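4.2 Setting the Basin and Connecting the Taps

This section applies to the Surness washroom basin supplied through the Wiltton and Betton depots.

1. Close the supply valve and open the lowest tap in the building until the flow stops.
2. Mark the bracket line on the wall. The finished rim height is 470 mm below the shelf line.
3. Fix both brackets with the 4 screws provided. Do not tighten fully at this stage.

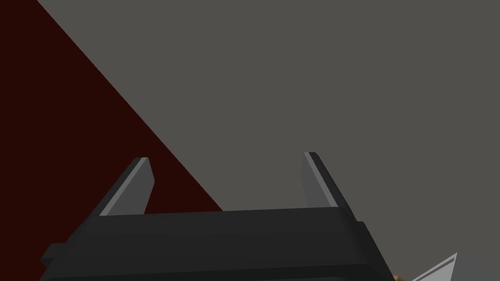 Bracket screws are tightened in turn, a little at a time, until the basin sits level. Check the level along the rim and again from front to back. The two brackets must be set well apart with an open gap between them, so that the waste pipe can pass freely.

Caution: Do not lift the basin by its taps.

4. Fit the washers and hand-tighten the tap nuts, then turn each nut a further quarter turn.
5. Apply sealant along the wall edge and leave it for 11 hours before use.

Note: Installers replacing a Long pattern basin should order the adapter listed in Section 7. 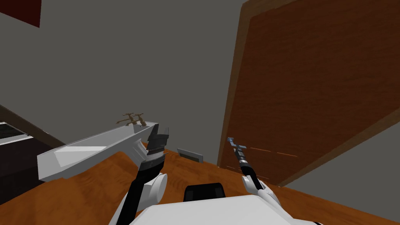 May the supply valve be opened while the sealant is setting?
The valve should remain closed until the full setting time has passed. Questions about older pipework may be referred to Lâm Đàm at the Betton depot.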